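Zurkent two-arm table: README

Zurkent is a pair of small robot arms on one table, built in the shared workshop at Zurkuta. This file is for members who want to use the table, and for people who want to use the recordings. Last revision: 23 July 2019.

Who made it

Palesa Ndlovu made the printed parts and did the first assembly. Ultan Cullinane did the wiring. I (Xolani Mtshali) wrote the control program and I keep this file. Elmarie Mokgethi lent us the tabletop, so please do not drill in it.

What is in the folder

arms/ contains the drawings of the links and the gripper fingers.
control/ contains the program and the settings for each arm.
runs/ contains the recordings, one folder for each run.
notes.txt is the workshop diary. It is partly in Zulu and I have not translated it yet.

Hardware

Both arms are fixed to the same black rail at the front edge of the table. The shells of the links are white, the joints and grippers are black. The left and the right arm do not have the same settings file, and if you exchange them the shoulder will move in the wrong direction at start. This happened to us in March and we had to print one link again.

The cables go outside the links and make a loop near the gripper. Leave this loop. When we tied the cable tight to the forearm, the connector came out after 17 runs.
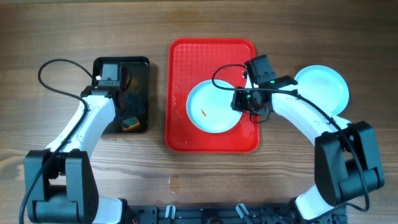

Before each session, start the program with both arms folded and wait until the two of them report ready. Then send the command "home", first left and then right. If they go home together they can touch over the middle of the table. I want to correct this in the program, but for now it must be done by hand.

Recordings

There are 2,761 runs in total. In 1,840 of them the arms work with trays and plates, and the rest are with cloths or with empty grippers. Each run folder has the video, the joint positions and a short text with the name of the person who operated.

The labels "good" and "failed" were given by Nobuhle Zulu and me. We did not always agree about pieces that were dropped and then picked again. These runs have the label "unclear", and you should decide yourself how to use them.

Known problems

The table is sometimes a little wet, especially after we use washed vegetables. Wipe it before you move the trays, and keep water away from the rail.

The shiny black tray gives reflections of the gripper. Our simple colour detection is confused by this. With the red tray we do not have reflections of this kind, but small orange pieces are harder to separate from it.

The clock of the left arm is late by almost 2 seconds in the oldest runs. The file control/shift.txt has the list of them.

Use

Members can copy everything. If you are from outside, please write to the workshop first and tell us which runs you need, as the full copy is big and our line is slow.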